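Skondik supper club is back in September!

We fed 252 of you last season, and the long tables are coming out again. Bring a dish from home, sit next to a stranger, stay for the singing (there will be singing!). Doors open at 6:30 p.m. 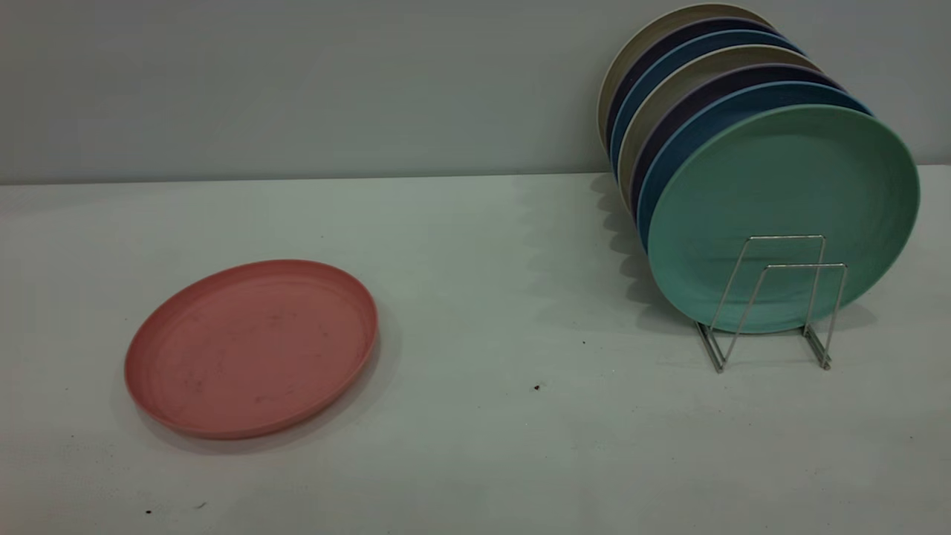
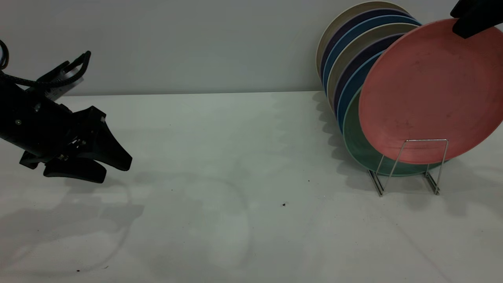 Damian Michalski

Each night has room for 40, so put your name down early. Faisal Pirzada is opening with his mother's lamb karahi, and I've been thinking about it since spring.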